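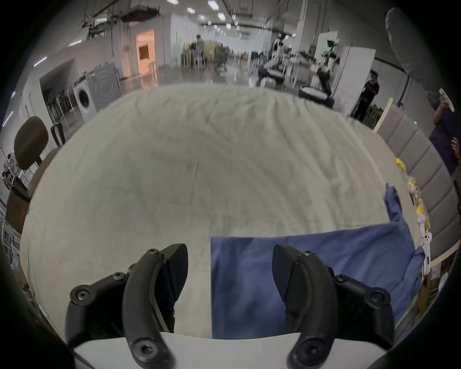

A blue cloth on a wrinkled bed sheet.

Linen exchange to end in October, fitted sheets and all

3/31/22

Skatari College will shut down its linen exchange this fall, ending a service that has let students trade dirty sheets for clean ones at a basement window in Shiferaw Hall without ever learning how a washing machine works.

The housing office announced the change in an email with the subject line "Exciting Updates to Your Sleep Experience." The update is that students will wash their own sheets. The exciting part was not specified, though the email did include a link to a folding video.

Under the current system, run by the laundry contractor Plorow, 700 students are signed up to swap a full set whenever they like. Housing director Hooman Ansari said most of them don't like very often.

"We have people who picked up a set at move-in and we have not seen them since," Ansari said. "The sheets, I mean. The people we see at dinner."

The contract runs out in October and will not be renewed. Anyone holding a college set by then may keep it, an offer Ansari called generous and one sophomore in the lobby called "a threat." 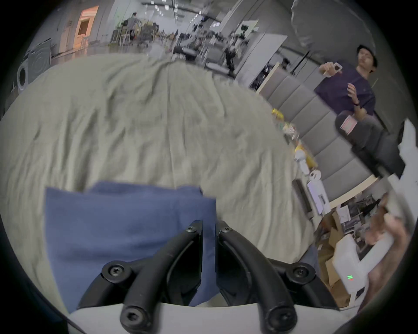
The Skatari Student Paper | Campus Life Desk

Not everyone is taking it calmly. Marisol Cuautle, a junior who says she used the window every week, started a petition the night the email went out. It asks the college to keep the service or, failing that, to put in more dryers. Shiferaw has two, and one of them has been making the noise since winter.

"I did everything right," Cuautle said. "I stood in that line. Now I'm being punished because other people live like raccoons."

The college says it will add two washers over the summer, both from Sivetti, the company that already supplies the machines on the third floor. Dryers were not mentioned. Asked about dryers, Ansari said he had heard the question.

Ilze Ramanauskas, who has worked the exchange window for longer than most of her customers have been alive, will move to the mail room. She said she had no hard feelings and some advice.

"Stop eating in there," she said. "I can tell you what was for sale in the snack machine any week of the year."

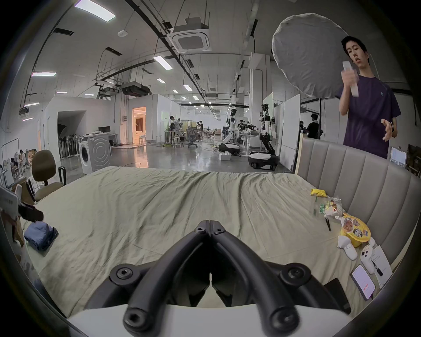 Noodles, wrappers, a phone and two VR controllers share a bed.

Residents interviewed for this story generally agreed that eating in bed was a problem on other floors. Kalliopi Dimitrov, a freshman, said her bed was also her desk, her couch and her dining room, and that she would wash the sheets "when they ask me to."

The petition had 800 names on it as of press time, which is more than the number of people signed up for the service. Cuautle said this showed the strength of feeling on campus. Ansari said he would like to see the list.

A question session with housing staff will be held in the Shiferaw lounge before finals. Bring your own chair, as the lounge ones are out being cleaned.

Reporting by Ailbhe Ó Conaill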